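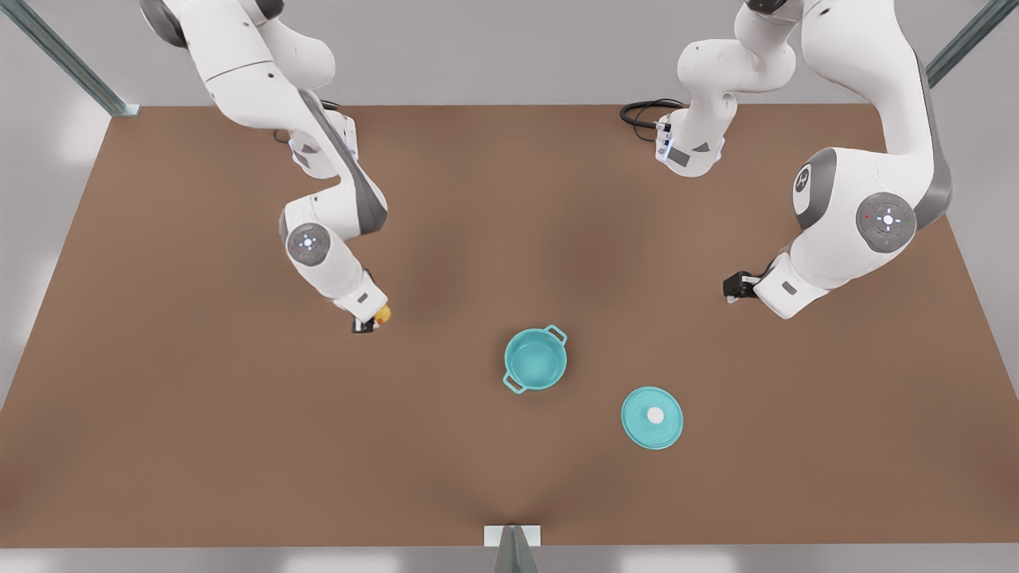

What Went Wrong with the Two-Arm Pot Task
Final project report, simulation track
Ruby-Lee Hollis, with Brodie Katene and Wiremu Merrick
Supervisor: Rangi Hinds

1. Background

Our group was given a task that sounds easy. A simulated robot with two arms has to put an object into a turquoise pot and then put the lid on. The right arm handles the object and the left arm handles the lid. The controller was Kingi, the package our department already uses, and we were told to treat it as finished and spend our time on the task itself.

I was doubtful about that from the start, and this report is mostly about why. On one of our test days the left arm closed on the lid while the right gripper was still over the pot, and the simulator let both arms carry on through each other. The run was logged as a success. We only found out because Wiremu happened to be watching the replay.

2. Setup

All work was done in simulation. We had no access to the lab robot at Dorncombe and never ran any of this on hardware, so nothing here should be read as a claim about the real machine.

Each run starts with the object already in the right gripper, the left gripper empty, the pot open and the lid lying on the table by itself. The right arm moves over the pot, lowers, and opens its fingers. The left arm then picks up the lid by the knob and sets it down on the pot. Start positions for the pot and lid are shifted a little between runs.

A run counts as a success if the object ends up inside the pot and the lid is on the rim. That is the whole test. It says nothing about what the arms did on the way there, and I think we should have asked about that in the first week.

3. The fault

We ran 2,263 trials in the main batch. After the replay that caught Wiremu's eye, Brodie wrote a script that went back through the saved joint positions and checked the distance between the two arms at every step. It flagged 227 trials in which some part of one arm was inside some part of the other. All of them had been scored as successes.

At first we blamed the planner, because the arms are planned one at a time and the second plan is supposed to avoid the first. We spent most of a week on that and found nothing wrong with it. The plans were fine on paper. They assumed the right arm would be out of the way before the left arm came in, and in the flagged trials it wasn't.

The cause was the "release done" signal. Kingi sends it when the fingers are told to open, not when they have finished opening or when the arm has backed off. The left arm was waiting for that signal and nothing else. When the right arm was slow to leave, the left arm arrived early.

That should still have ended in a visible crash. It didn't, since contact between the two arms was switched off in the scene file. The file came to us that way. There was a comment next to the setting that said "speeds up February demo" and no name. Paora Rewi, who looks after the shared files, told us he thought it had been switched back on. It had not.

4. What we tried

4.1 A fixed wait. Brodie added a pause after the release signal. With a short pause we still got overlaps. With a long one we got none in a batch of 48 trials, but I don't trust this as a fix. It works only as long as the right arm is never slower than we guessed, and the whole problem began with somebody assuming that.

4.2 Checking position. Wiremu changed the left arm's start condition so that it reads where the right arm is and stays put until the right wrist is outside a set zone over the pot. We ran the same 48 start positions and had no overlaps there either. Each run takes a bit longer. I prefer this one, although the zone was drawn by hand and would need redrawing for a bigger pot.

4.3 Turning contact back on. We did this last and should have done it first. With contact on and the old signal left alone, we replayed 45 of the flagged start positions. Every one ended in a collision stop.

5. How far to trust our results

Not very far, in my opinion. Brodie's script checks simplified shapes, and the cables are left out of it completely. A wrist can pass close to a cable and the script will call it clear. We also tested both fixes on small sets, and the 48 start positions were picked by us.

Our midterm presentation gave a success rate from before we knew about any of this. Please disregard it. I asked for the slide to be taken off the Umville course page on 10th April and it was still up when we handed this in.

The group did not fully agree on how to score the flagged runs. Brodie's view is that the task was completed, so they are successes with a note attached. Mine is that an arm cannot pass through another arm – the run did not happen in any useful sense, and it should be marked as a failure. The tables in the appendix follow my version, with Brodie's count listed beside it.

6. Recommendations

Turn contact on in the shared scene file and lock the setting.
Change the release signal so that it waits for the fingers to open and the arm to retreat, or rename it to say what it really reports.
Add arm-to-arm distance to the success test.
Rerun the Henia group's results from last term. They used the same scene file, and as far as we know their numbers have not been checked.

Paora has the script and the list of flagged trials. The position check is in Wiremu's branch and has not been merged.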